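Week 4 notes - Household water, where it goes and who pays

(slides are up on Mirani, these are just the bits I'd want in front of me. Reading is ch. 3, skip the appendix)

Picking up from the catchment stuff last week. Dam to treatment to mains to house. Today is the house end.

Definitions first, becuase people lost marks on these:

Potable - treated to drinking standard. Nearly everything piped to a house, including what goes on the lawn.
Greywater - showers, basins, laundry. Kitchen sink is argued over, too much grease. For this course leave it out.
Blackwater - toilets. Always.
Demand - what people would use at a given price. Not the same as need. Not the same as supply. Please.

Units. 1000 litres = 1 kilolitre. Bills are in kL, appliances are in L, half the errors in last term's reports were somebody mixing the two. Write the unit on every line of working.

Case study: Jirkgate

Inland town, 2471 connected properties, one small reservoir, bore as backup. Older fibro and brick houses near the rail line, newer estate on the Plavovance side. Population drifts up in July with the fruit work, so per-person figures look odd in winter. Use per-property.

Utility is Rirker Water. Two part tariff:
- fixed service charge, same for everyone
- usage charge per kL, steps up once you pass the threshold

Why two parts? Pipes cost the same whether you use them or not. All usage charge and the utility goes broke in a wet year. All fixed charge and no reason to fix a dripping tap. Most places land in the middle and then get complaints from both sides.

Survey. 581 properties sent the form back. Is that a good sample? Think about who fills in a water survey. Gardeners, retirees, people cross about their bill. Renters badly under represented, and a lot of them never see the usage figure at all, it's in the rent. Bring this up in your report, easy marks.

Indoor use vs outdoor use

Outdoor swings with the season. Indoor is pretty flat all year, so winter reading is a rough stand-in for indoor. Subtract it from the summer one and you've got a guess at outdoor. Only a guess - evaporative coolers mess it up, they run in summer but sit on the indoor side.

Indoor breakdown, order varies by house:
showers
toilets
washing machine
taps
leaks (small per hour, never stops)

Behaviour vs fittings. Shorter showers = behaviour, wears off a few months after the campaign ends. New fitting = pay once, saving stays put whether anyone is thinking about it or not. That's the argument for rebates. Argument against: owner buys the fitting, tenant gets the lower bill, so the owner doesn't bother. Split incentive. Will be in the exam in some form.

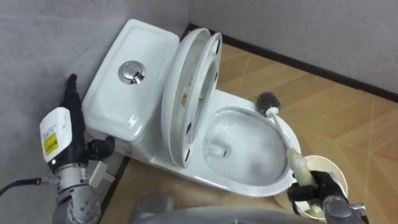

Fig. 3. Dual-flush toilet, split button on the tank lid.

Two volumes, half and full. Saving depends on people picking the right half, so it's a fitting with a bit of behaviour still in it. Come back to this in the tutorial.

Leak test if you want to try it at home: read the meter last thing at night, no water overnight, read it again before the first shower. Numbers moved? Something's running. A few drops of food colouring in the tank will show up in the bowl if the seal is gone, give it a while and don't flush.

For tutorial:
- bring one water bill, names blacked out
- work out your household's L per day, show working
- one paragraph on wether Rirker should raise the fixed charge or the usage charge. Pick one
- read the tariff sheet on Mirani, the second page is the one that matters

Next week stormwater, different pipes, different people in charge. Bring a calculator.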